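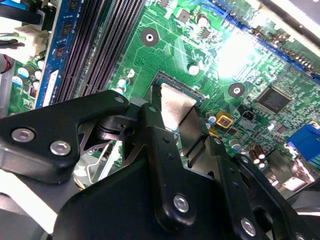

# Tristinstead Repair Log

Hi! This is the README for a pile of notes I've been keeping about fixing old desktop computers at home. It started as a text file called `stuff.txt`, grew into a spreadsheet, and is now a CSV file with 757 rows that I figured I may as well share. One row is one job: what came in, what was wrong with it, what I tried, and whether it left my bench in better shape.

I named it after the street I lived on when I started. No deeper meaning, sorry.

## What's in the folder

- `jobs.csv` is the main file
- `parts.csv` lists parts I bought or pulled from dead machines
- `beeps.md` has my notes on beep codes (messy, but I use it more than anything else in here)
- `lookup.py` is a little search script, see below

## Columns in jobs.csv

| Column | What it means |
|---|---|
| `job_id` | Just a number, goes up by one |
| `month` | Month only, no day |
| `symptom` | What I was told was wrong, in the words I was given |
| `found` | What was wrong once I opened it up |
| `fix` | What I did |
| `hours` | Bench time, rounded to the half hour |
| `result` | `fixed`, `partial`, `gave_up` or `parts` |
| `notes` | Anything goes |

The gap between `symptom` and `found` is my favorite part of the whole thing. "Internet is broken" has meant a bad memory stick, a dying power supply and (twice!) a monitor cable that had worked its way out. If you want to do anything clever with text, start there.

`parts` as a result means the machine got stripped and the useful bits went into `parts.csv`. I went back and forth on whether that counts as giving up and decided it deserved its own label.

## Using the search script

You need Python 3 and nothing else. From the folder:

```
python lookup.py "no display"
```

It prints the 5 closest rows by symptom. If you want more, add a number at the end:

```
python lookup.py "no display" 100
```

The matching is dumb word overlap, so "won't turn on" and "dead" don't find each other. I have a half-written list of synonyms that I keep meaning to finish. Spelling mistakes in the symptom column are mostly mine, and I've left them in because the script gets confused in more interesting ways when I try to clean them up.

## Things to know before you trust it

The early rows are thin. For the first 80 jobs I didn't write down hours at all, so that column is blank there. Please don't fill it with zeros, it wrecks the averages.

It leans hard toward desktops. I don't enjoy laptops and I turn most of them away, so you'll learn very little about hinges here. Phones and tablets aren't in it, full stop.

December is always the busiest month, and that's also when my notes get sloppy. You'll see rows where `found` says "the usual". I wish I could tell you what I meant.

I also record `fixed` once a machine has run on my bench overnight without complaint. I don't follow up after it goes home, so a few of those probably came back to life just long enough to make me look good.

Owner names, addresses and phone numbers were never in this file. If something personal slipped into a `notes` cell, open an issue and I'll pull it out right away.

## Made-up shorthand

Some words in `notes` are mine and won't make sense otherwise:

- **Bimuvard**: my shelf of machines waiting on a part
- **Apaza**: the old test power supply, the one with tape on the switch
- **Vamance**: my spare boot drive with all the checking tools on it

So "tried Apaza, same thing, to Bimuvard" means I swapped in the test supply, saw no change, and put the machine on the shelf.

## Adding your own jobs

Yes please! Copy the header row, fill in what you have and send a pull request. Blank cells are fine. I look at these on Saturday mornings with coffee, so give me a week before you nudge me.

## License

CC BY 4.0 for the data and notes, MIT for the script.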